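4.2 Who pours

Our third measure concerned the order of pouring, a matter on which the etiquette manuals are firm and the households are not. Of the 196 households in the Pernel sample, 21 reported a fixed pourer. The rest settled it the way they settle the dishes, by waiting for someone to crack.

The manuals put the guest first and the host last. In Wemine the host went first in 11 kitchens, on the stated grounds that the first cup is the weak one and a guest should be spared it. We coded this as courtesy after a long argument between the authors, one of whom had drunk the second cup.

Pot size matters more than rank. A small clay pot (Figure 3) has to be refilled often, and each refill reopens the question of who gets up. Large pots produced shorter visits and, in the diaries, fewer complaints about in-laws.
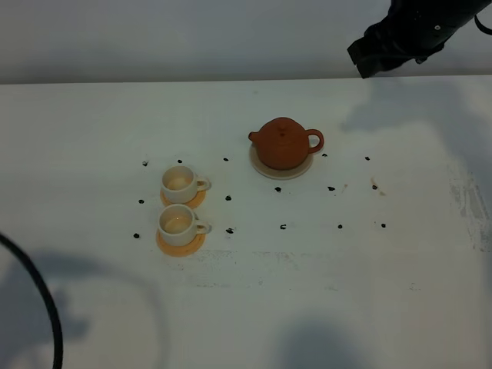
Figure 3. A small clay teapot with a squat body.

One Tuhumury respondent wrote back that we had it all wrong, that the person nearest the kettle pours and always has, and that it should not take a grant to find this out. We have added proximity to the model. It explains most of the variance.

Shares: 21
Comments: 11

Related items
Sugar, Spoons and Silence in Wemine
The Diltik Kitchen Diaries: A Codebook
Who Washes Up?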